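A Year of Walking to Work

Jan 11, 2022

I walked to work last year. I didn't walk every day, and I'll get to the days I skipped, but it was most of them. The total comes to 1265 miles, counting both directions. I kept the tally on a wall calendar in the kitchen, one line per trip, and added it up over the holidays with a calculator and a cup of coffee.

A few people asked me to write it up after I mentioned it in the fall, so this is the long version.

Why I started

I used to take the 17 bus. It's a fine bus. It takes 30 minutes door to door when it's on time, and it stops close to the office. Two winters ago they changed the route so that it goes past the hospital first, and after that I was standing most mornings. I don't mind standing on a bus for a while but I do mind standing in a coat with a bag and somebody's umbrella against my leg.

The walk is a little under three miles each way. I had done it once during a transit strike and remembered it as long but not bad. So the first Monday of January I left the house early and walked, and then I did it again the next day. I had no plan past that week.

It takes me fifty-five minutes at a normal pace. With snow on the ground it's over an hour.

The route

I go down the hill from our place, past the elementary school, and then along the creek path as far as the footbridge. The creek path is the best part and also the part that isn't plowed. After the footbridge there's a long flat stretch through Tarilero, which was mostly warehouses when I moved here and is now mostly apartments with warehouse names. Then it's up the main road to the office, with traffic on one side and parking lots on the other.

There's a shorter way that skips the creek. I tried it for two weeks in February and went back. It saves six minutes and you spend the whole time waiting at lights.

On the way home I sometimes stop at Doãn for soup. It's a small place on the corner by the old post office, with five tables and a window counter. If I go in before five-thirty I can sit at the counter, and after that it's takeout or wait. I had planned to save money by walking, and I did save on bus fare, but a good part of that went into noodle soup. I'm fine with that.

Plulirora, the flower shop across the street, puts its buckets out on the sidewalk from April on. I had never bought flowers on a weekday in my life and last year I did it a fair number of times. They're hard to carry in wind.

Shoes

I spent $468 on things for walking. Most of it was shoes.

The first pair were running shoes I already owned, and they were wrong. Too soft underneath, and the mesh let in water on any day with puddles. By the end of February the heels had worn down on the outside edge and my left knee was complaining on the hill.

The second pair were leather boots. Good in the cold, heavy by the end of the day. I still wear them when there's ice.

The third pair were Pamer walking shoes, a half size up from what I usually buy. I got the half size up on the advice of Jonatan Bråten, who works down the hall from me and has walked or skied to pretty much everything for as long as I've known him. He told me to go to the store in the late afternoon, wearing the socks I meant to walk in, and to ignore the number on the box. I had always bought shoes on a Saturday morning in thin socks. Those shoes lasted from the middle of March until the week before Thanksgiving, and I bought the same pair again.

The rest of the money went to wool socks, a rain jacket that was on clearance, and a small light that clips on a bag strap. Get the light. The footbridge has one lamp and it was out for most of the fall.

Weather

Rain turned out to be less of a problem than I expected and wind was more of one. If it's raining when I leave, I put on the jacket, I put my work shoes in a plastic bag, and I get there a bit damp around the knees. I keep a spare pair of pants in my desk drawer and used them four times.

Wind is harder. The Tarilero stretch is open on the west side and in March it comes straight across the rail yard. There were mornings when I walked the whole length of it with my head down and one hand on my hat, and didn't have a single thought except that I'd like to be at the other end.

Heat was the worst. We had a bad stretch in late June and I took the bus for eight working days in a row. I don't feel guilty about it. I'd tried walking on the first hot day and had to sit in the stairwell at work for a while before I was fit to be seen.

October was the best month. It was dry almost all the way through, the creek path was covered in leaves, and it was cool enough that I could wear a sweater both ways. If you're thinking of trying this, I'd start then. I started in January and I think a lot of people who start in January quit in January.

Days I didn't walk

The heat, as I said. Three days of real ice. A cold in April that lasted most of a week. Any day I had to carry the big laptop and the paperwork for the quarterly review, which weighs as much as a toddler. And some days when I simply woke up late or didn't feel like it.

Early on I treated a missed day as something to make up. I'd walk extra on the weekend to keep the average where it was. That lasted until May and then I dropped it, because I was getting annoyed with the calendar. From then on I wrote down the days I walked and left the other squares blank.

What changed

People ask if I lost weight. I lost a few pounds in the spring and put some of them back on over Christmas. My pants fit the same. My doctor was pleased with my blood pressure at the checkup, though she was also pleased with it the year before.

I sleep better. I can't prove it's the walking, but I fall asleep faster on days I've walked both ways, and my wife noticed it before I did.

The larger change was to the evenings. When I rode the bus I would get home with work still going in my head, and I'd stand in the kitchen retelling some conversation from a meeting while dinner got cold. After an hour on foot most of that has worn off. I come in hungry and there isn't much I need to say.

I also know the town better. I know which houses along the creek have dogs and which dogs are serious about it. I watched a garage get torn down and a bigger garage get built. I know the man who sweeps in front of the tire shop well enough to nod, and one morning in September when I'd been out on vacation he asked where I'd been.

I didn't listen to much. I thought I'd get through a lot of podcasts, and for the first month I did. Then one morning the earbuds were dead and I didn't bother to charge them that night. I still use them on the main road sometimes, where there's nothing to hear but trucks.

Costs

Since somebody will ask: a monthly pass here would have cost me more over the year than the shoes and socks did, even with the single fares I paid on bad days. If you add in the soup and the flowers I lost money.

This year

I'm going to keep going. I'm not aiming for a higher number. The office is talking about letting us work from home on Fridays, and if that happens the total will drop on its own.

There are a few things I'd like to do differently. I want a second rain jacket, one that isn't black, because I had two close calls at the crosswalk by the gas station. I want to find a better way of getting the work shoes there than a grocery bag. I'd also like to leave ten minutes earlier in the winter so that I'm not hurrying over the icy part, but I've been saying that since last January and I haven't done it once.

The new calendar is up in the kitchen. It's the free one from the credit union this time and the squares are smaller – I may need a finer pen.

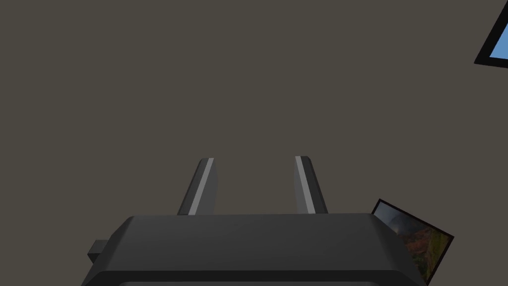
Leave a comment

Comments are open for two weeks and then they close by themselves. If you walk to work somewhere colder than here, I'd like to know what you wear on your hands. I went through three pairs of gloves and didn't like any of them.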